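The pouch that finally fixed my bag

November 15, 2019 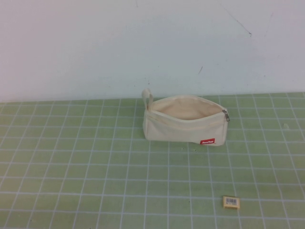 Do you need to wash new fabric before you sew a zipper pouch out of it? For cotton or linen, it's a good idea, and one warm wash plus a hot iron will take care of most of the shrinking before you cut anything.

I learned that one the slow way! My first pouch, back in March, went through the laundry after a hand cream incident and came out with a zipper as wavy as a lasagna noodle. I still use it for spare buttons, but it has never closed nicely again.

Anyway, I am completely in love with zipper pouches right now. I carry a big open tote to work and for years everything just sank to the bottom of it: keys, lip balm, receipts, the one pen that leaks. My friend Chanida Intarasuk looked inside it while we were waiting for the bus to Wando and asked if I had ever considered putting things in other things. (Fair.) So now I do, and I can find my keys in the dark.

Cream is my favorite color for these, even though everybody warns me about stains. It shows up so well inside a dark bag! You reach in and there it is. If it gets grubby I use plain dish soap and an old toothbrush, let it sit for 10 minutes, then rinse in cool water and dry it flat with the zipper open.

A few things I've picked up, in case you're about to make one. Cut your zipper a little longer than you need and trim it at the end. Use the zipper foot, please, I fought with the regular foot for two whole pouches. And leave the zipper halfway open before you sew the last three sides together, or you'll be trying to turn the thing right side out through a closed zipper. I have done this. It was late and I said some words.

My grid mat has been the best help of all with cutting. I line up the fabric with the printed lines and my corners come out square, or at least a lot squarer than when I was working on the kitchen table with a school ruler. It's scuffed and well loved and I wouldn't trade it.

For size, I keep going back to 23 cm by 16 cm. That holds a phone charger, a pack of tissues, a small notebook, and a granola bar if you're not fussy about the shape of your granola bar. Smaller than that and I start leaving stuff out, bigger and it turns into another bottomless bag.

Next up I want to try one with a lining in some loud print, maybe lemons. If you've got a good trick for keeping the lining from catching in the zipper, please leave it in the comments, I'd love to hear it!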